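Surdu Reach
Motion planning and wrist-view perception for arm cells

Surdu Reach is the planning package in the Tillach control suite. It takes joint states and the wrist camera stream, maintains a local obstacle map, and sends timed trajectories to the arm controller. One license covers 2 arms on a single host.

Replanning runs in a separate process, so a stalled camera feed does not block a stop command. Each planner build is checked against 90 stored scenes before release. Logs are kept for 14 days unless the limit is changed in the site file.

Maintainer: Vilém Paulík. Integration support: Přemysl Urban. 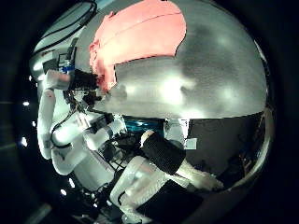
PERCEPTION / REFLECTIVE SURFACES

Polished curved metal returns the arm's own links as mirrored shapes. The self-filter compares each candidate obstacle with the current joint states and marks matches as reflection. Soft material lying over the metal is mapped separately, with its own clearance setting. Requires the Ornness calibration file.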